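Trilari Community Help
Shops and Small Business > Shelving and Display

Small juice cartons keep getting lost behind the big ones, how do you arrange yours?

Posted by greenshutter_shop
Feb 25, 2026
Viewed 868 times

Hello everyone, and thank you in advance to anyone who has the patience to read all this. My aunt and I run a little general store, the sort where you can touch both walls if you have long arms, and we've recently given one bay of shelving over entirely to juice. Before that the juice was wherever it would fit, a few by the till, a few next to the biscuits, and customers were forever asking if we had any when they were standing beside it.

So now it all lives together, which I'm pleased about, but I can't get it to look right or stay right. We have the large one litre cartons, mostly pineapple and mixed fruit, and then the small ones that children buy on the way home. If I put the big ones at the front the small ones vanish. If I put the small ones at the front then people reach over them for a big one and knock half of them flat, and I spend my evening standing them all up again. I tried stacking the small ones on their sides and it looked like a jumble sale.

The shelves are the ordinary bolt-together metal kind with the slotted posts. I can move them up or down but it's a two-person job and my aunt is not keen. We've got about 151 cartons to find room for at the moment, counting what's in the back, and the hot weather starts properly for us in March so there'll be more coming. I'd also like to know what people do about price labels, as ours keep dropping off.

Any advice gratefully received, even if it's only to tell me I'm fussing.

2 people had the same problem

Muthu Shenoy
Member, 3000 points

You are not fussing at all! I've had a small shop for a good many years and I still go home thinking about the drinks shelf, so you're in good company.

What helped me was to stop thinking front and back and start thinking left and right. Give the tall cartons one end of the shelf and keep them there, always the same end, and let the small ones have the rest of the width. They don't need to be behind or in front of anything. A person wanting a big carton puts their hand to that end and never goes near the little ones. I use the left end for the tall ones, only for the reason that my door is on the right and I want the children's cartons nearest to it, but do whatever suits your door.

Then with the small ones, put each brand in its own block. Two rows, three across, that sort of thing, all standing up with the name facing out, and space them evenly with a little bit of shelf showing between them. Crammed together they get knocked over whenever somebody pulls one out, but an evenly spaced little block of them will put up with quite a lot. Leave a gap you can get a couple of fingers into before the next brand starts, otherwise people put things back in the wrong block and by the evening it's all muddled.

I start from the tall end and work across, one hand on the shelf to steady myself (my knees aren't what they were) and the other one placing. It takes a few minutes once you've got the habit. Wipe the shelf first, mind, as it's no fun lifting them all off again when you notice a sticky patch afterwards.

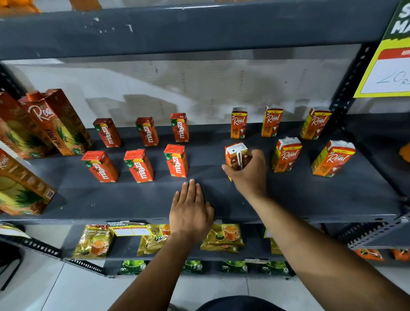
Big pineapple cartons at the left end, Maaza in two rows of three, and a small Real in hand.

You'll notice one of my large ones is tilted over, and they do that. If you've only a few tall ones left they lean, so I either fill the end up properly or bring them in close against each other. And never mind scuffs on the metal, mine is chipped along the edge and I've yet to lose a sale over it.

For the prices, I write mine by hand in thick black pen on a white panel and fix it to the upright at the side, well up where it can be read. Anything stuck along the shelf edge gets rubbed by sleeves all day long, so of course it comes away. Do give the post a good wipe before you stick anything to it.

Leave the shelf heights alone for now and keep your aunt happy. Try it for a week and let us know how you get on!

5 people found this helpful

cornerline
Member

just buy a dispenser rack. Zedano do one, the cartons slide forward on their own. bit dear but it saves the tidying. don't know if it fits slotted posts, you'd have to measure

tamarind_lane
Member, 1000 points

I'd agree with Muthu about keeping the sizes side by side. The only thing I'd add is to look at your dates while you're at it, and put the ones that run out soonest at the front of each block. I was caught out last year with a whole row of mango that had hidden itself at the back, and very cross I was too.

With that many cartons I wouldn't try to get them all out on show either. Keep the shelf comfortably full and top it up from the back at a quiet time. Mine gets done after lunch, and again before the schools come out if it's warm.

greenshutter_shop
Original poster

Thank you all so much, what a kind lot you are. I've done the left and right thing this afternoon with the tall ones by the wall, and my aunt has already moved the price card twice, so she must approve. I'll measure up for the rack as well, though I suspect she'll say no when she hears it's dear. Muthu, what pen do you use for your prices? Mine goes grey after a few days in the sun.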